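Home | Modules | Handouts | Lab Schedule | Reading | Contact

Filed under: Medical Robotics / Lab Handouts

Handout 5: Comparing Needle Drivers on the Suture Pad
Notes for the 23/11/2021 lab. Read before you come in. 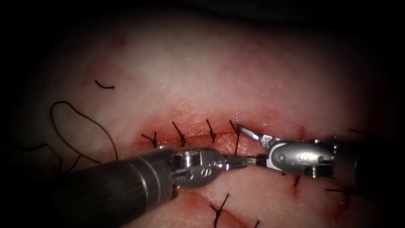

Last week we ended on the claim that the newer of our two needle drivers is "more precise" than the older one. I put it in quotation marks because it came from the Dritik sales sheet, and the sheet never says precise at what. Tip position with nothing in the jaws? Tip position with a needle in them, pulling sideways? Where the stitch ends up in the pad? These are three separate measurements, and a driver can do well on one and badly on another.

So the job this week is a fair comparison, or as fair as we can make it with two drivers, one pad material and a room full of people who have already heard which one is supposed to win.

1. What we are comparing

Driver A is the Bredwood unit. Driver B is the Dritik. Both go on the same arm with the same controller settings. Do not retune between drivers. Last year one group raised the motion scaling for B and left it alone for A, then reported that B was faster. It was faster, but they had changed two things and could only talk about one of them.

2. The task

Interrupted stitches along a straight cut, then along a curved one. The curved cut matters more than it looks on paper. On a straight line the wrist can stay in nearly one pose and you learn little about it. On a curve it has to keep turning, and any slack in the wrist cables begins to show at the tip.

Each stitch counts as four steps: grasp, drive, pull through, tie. Record them separately. A single time per stitch hides nearly everything of interest. In the October pilot, Yuxi Fang's group found that the totals for A and B looked almost the same, while the split between driving and tying was quite different. I would like to see that repeated before I believe it, and so would she.

3. What we record

Tip position is logged at 200 samples per second from the joint encoders. Remember what an encoder tells you. It reports the motor side. Between the motor and the jaws there is a long shaft full of cable, and cable stretches. When the log says the jaws are in one place, the jaws may be in another. Treat the log as the controller's opinion.

For the pad side, use the fixed camera and the printed scale. Measure the bite on each side of the cut and the spacing between neighboring stitches. Measure after the thread tails are trimmed, or at least note that you did not. Long tails lie across the wound line and make the entry points hard to find.

Grip force is harder. The Grostisia sensor strip gives a number, but we have never had a good calibration above the middle of its range. Report it if you like, with that sentence attached.

4. Things that have fooled people

Practice. Everyone improves over the first dozen stitches. If you do all of A and then all of B, B gets the benefit. Alternate them, and flip a coin for the first.

Needle wear. A blunt needle makes any driver look weak. Change it when you change drivers.

Jaws touching. When both tips work close together over the cut, they can bump, and the bump may push one wrist off its path with no error on the screen. Balakrishnan Kurup has a marked-up log in the shared folder where a contact like this was first read as controller drift. Look at it before you write the word "drift" in your own report.

Neat photos. A tidy row of knots says that somebody tied a tidy row of knots. It says very little about the hardware, because a good operator makes up for a poor tool without noticing.

5. How much data is enough

The Valdebenito report, on the reading list, claims a clear win for one driver design from 13 stitches. Read it for the method section, then ask how many operators there were (one) and whether that person knew which driver was fitted (yes). Our target for the whole class is 800 stitches, 200 from each of the four groups. It sounds like a lot. Once you split it by driver, cut shape and operator, the piles get small fast.

6. To hand in

– Raw logs, with failed stitches left in.
– One plot per step, both drivers on the same axes.
– Half a page on what your data cannot show.

I mark the last item hardest. "More trials are needed" gets no credit. Say which trials, and what result would change your mind.

Group leads are Shaohua Lu, Peiyu Shen, Yuxi Fang and Pejman Asadi. Questions about the controller go to Balakrishnan before Tuesday's session, as he will be running the bench and will not have time to answer them there.

Previous handout | Next handout | Back to top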